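A Thursday at the Viline open day

My colleague Morven Strachan and I took the morning bus to Viline, to see how they keep their small hardware in order.

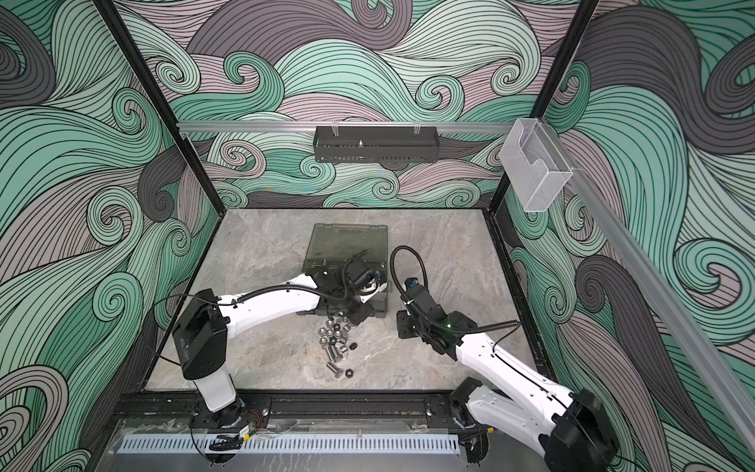 The sorting corner

I liked this corner the most. The walls have paper with big swirls in mint green, gray and mauve-pink, and after two minutes my eyes were a little tired. On the gray stone-like surface was a pile of steel nuts and bolts, with a dark plastic case behind it. I also noticed the perforated metal basket which hangs from the rail at the back -- I want the same one for my garage.

The store room

Mr. Valeriano Figueroa guided us here. He told us they keep 328 kinds of fasteners, and that the labels were all written again in September. Morven asked him about mixed threads, a problem we know very well at Bustau. He answered that they check every doubtful nut on a test bolt.

Coffee and the way back

Coffee was free, the cake was 2 euros. The last bus goes at 4:30 p.m. from the other side of the road, so ask at the gate.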